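Hellora Craft Room - Call for Participants

Come and spend a morning making things with us in August
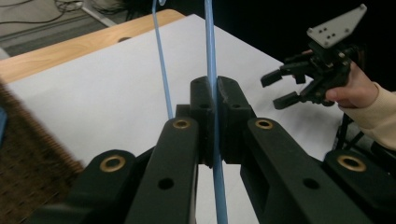 Light blue rods and a big sheet of white paper on one of our wooden tables.

Hellora is looking for people who enjoy working with their hands, or who used to and have been meaning to get back to it, to join our summer table sessions. We are a small craft room above the old Gamage hardware store, and this August we are trying out a new set of building and paper projects before they go into our fall class booklet. We would love your company while we do it!

You don't need any experience at all. If you have ever put a kite together at the kitchen table, or wrapped an awkward present and felt quite pleased with yourself afterward, you will feel right at home. We'll give you the materials and a simple sheet of directions, and then we'd like you to work through the project at your own pace and tell us where you got stuck, what you liked and what you would change. Please be frank - our last booklet had a page on paper lanterns that confused just about everyone, me included, and we want this one to be kinder to beginners.

Each session runs from 10 a.m. to noon, and we ask that you come to 2 of them if you can. You'll receive $50 for each one, paid before you go home, along with coffee, fruit and whatever I have baked that morning. You are also welcome to keep anything you make.

You should be 18 or older and comfortable sitting at a table for a good stretch (we do stop for a break, and you can get up whenever you like). There is an elevator at the Murkico Street entrance. If you need a higher chair or larger print, mention it when you write and we'll have it ready.

To sign up, send a short note to Tainá Arruda at the Hellora front desk, or drop one in the box by the stairs. Tell us your name, which mornings suit you and a little about anything you've made, however long ago it was.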